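Jallstead Technical Program
Service Robots, Unit 8: Setting Up and Looking After the Living Room Cell
Handout by Mohcine Belhaj, March 2020

Read this before your bench session. It covers the daily setup of the two-arm machine in the Gkikas room, the checks on the arms and grippers, and what to do when something goes wrong. Software installation is in Unit 7 and is not repeated.

1. What is in the cell

The cell is one robot with two arms and a head camera, a cream sofa on gray carpet, a round side table with a fruit basket, and throw pillows. The main task is tidying pillows. The furniture counts as part of the cell. If the sofa has been pushed out of place, saved arm positions will be off by the same amount, and pillow grasps are the first thing to suffer.

Work in this order at the start of a session:

a) Check that the sofa and the side table are on their floor marks.

b) Look for cables on the carpet. The lamp cord stays on the wall side of the table. Anything else lying in the robot's path gets picked up or clipped back.

c) Power the base first, then the arms. Wait for both arms to report before you release the stop button.

d) Bring the arms to the ready position, with the hands out in front of the body and clear of the seat. Check the view from the head camera. Both hands should be in it, along with the part of the sofa you plan to work on. 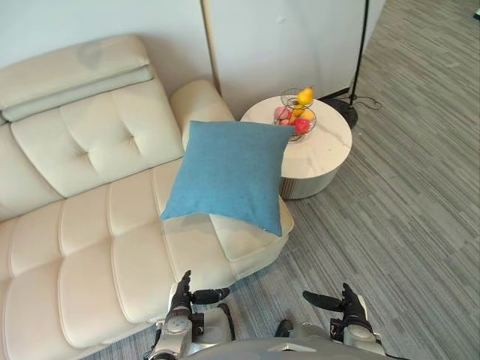
2. Checking the camera view

The head is set by hand and locked with 2 screws. It drifts after a bump, so compare the live view with your saved reference view before every session. Use fixed things for this - the armrest, the strip of trim on the wall, the rim of the table. Do not use the pillows or the fruit, as they get moved.

If the view is off, loosen the screws a quarter turn, correct the tilt, and tighten them evenly. Then run the calibration routine in Otside and write the result in the log.
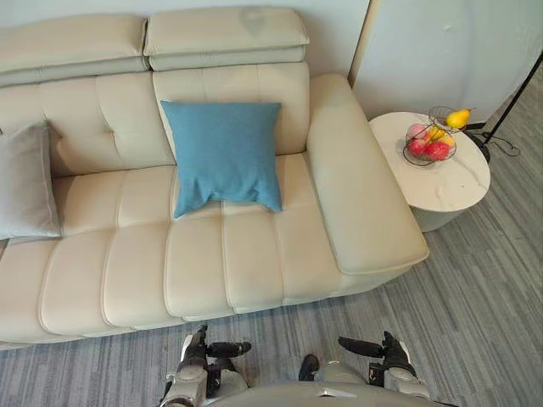

Calibration takes about 8 minutes. Keep people out of the cell while it runs. A result under the limit printed on the cell card is fine. If it is over, run it once more, and if it is still over, stop and get the instructor. Do not change the limit in the settings file.

3. Grippers and cables

Fabric is hard on grippers. Lint collects at the base of the fingers, and the gripping faces get smooth with use. Wipe the fingers with a dry cloth after each session and look at the faces under a lamp. Worn ones go in the tray marked for exchange.

For a two-handed lift, set both grippers to low force and close them on the lower corners of the pillow. Watch the cables at the wrists as the arms come up. A cable needs enough slack for the wrist to turn, but a loop that is too long can catch on the armrest.
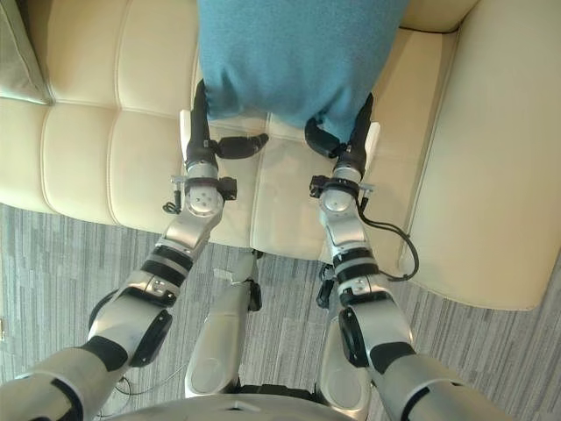 Raise the pillow a little and hold. If one corner slips, open both grippers and start again. Do not add force on one side only, as this pulls the pillow toward that arm and loads the wrist joint.

Every 300 cycles, check the wrist screws for tightness and feel each joint cover for play. The cycle count is on the Memimness status page. The machine stood at 3168 when this handout was written.

4. Pillows on the floor

A pillow on the carpet is a longer reach, and the arms work close to the front of the seat. Lower the speed setting before you start. Bring both grippers down in front of the pillow, one on each side, and stop there to check the gap between the fingers and the sofa base.
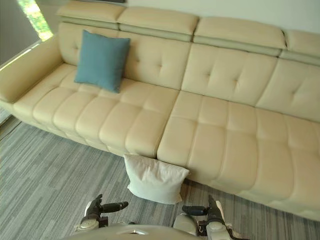 Close slowly from that position. A finger that touches the carpet will usually trip the force limit and stop the arm. Clear the fault on the panel, raise the arm by hand control, and look at the fingertip before you go on. Two trips in a row mean the height setting is wrong - go back to section 2 and check the camera.

5. Shutting down

Return the arms to ready, open the grippers, and power off the arms before the base. Write the cycle count and any faults in the log with your initials. The next full service is in July, and the log decides which parts get ordered for it.

Jallstead Technical Program | Questions: ask at the lab desk | © 2020 | Back to top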